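Search this site Go

Skelgate Tenants' Newsletter
Odds and Ends: The Unclaimed Things
1 min read

The gray metal bin holds the smaller household items, a tan slip-on shoe and a pair of sunglasses among them.

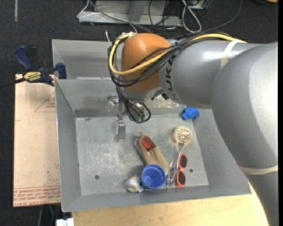 Demetrius Lindgren asked whether we could hold things until the end of the month — he lost a glove in May and only thought to ask 19 days later. We can manage 20 days from now on. After that, wearable items go to the Skascombe thrift shop.

To claim something, stop by the front desk before 5 and tell us what it looks like. Single shoes stay a little longer.

Last updated 8th August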